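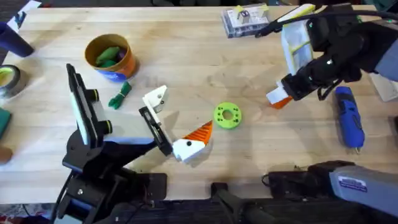 Fletcher Brunton asked whether Skirden would be returning for a third season, and whether the original cast would be part of it. Most of the messages we receive about the series raise the same points, and the answers are collected on this page.

Has a third season been confirmed?
Yes. The network renewed the series in December, shortly after the second season finale.

Will Womo be back?
The character is expected to appear in the new episodes. The finale left Womo on the ferry out of Stustlow – a departure that many viewers took as final – but the actor's contract covers the coming season.

Who is replacing Inspector Gittins?
No replacement has been announced. The role was written out at the performer's request.

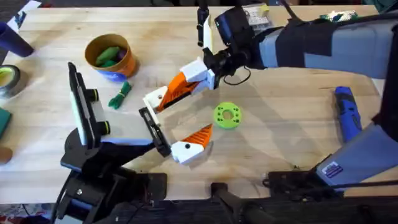

The producers have stated that the police station will remain a main setting and that a new senior officer will be introduced in the opening episode.

Can I appear as an extra?
Open casting will be held for the harbor festival episodes. The production is seeking 200 background performers, all aged 20 or over. Applications close on 18 Feb 2018. Travel costs are not covered.

Are tickets available for the season premiere?
A public screening will be held with seating for 2,000. Each household may request up to 2 tickets. Requests are handled in the order received, and tickets may not be resold.

Where can I watch earlier seasons?
Both seasons are available on the network's website to registered viewers. Subtitles are provided for all episodes; audio description is currently limited to the second season.

Whom should I contact with other questions?
Please write to Jhun Fajardo, Viewer Relations, using the contact form. Scripts and story ideas cannot be accepted and will be deleted unread.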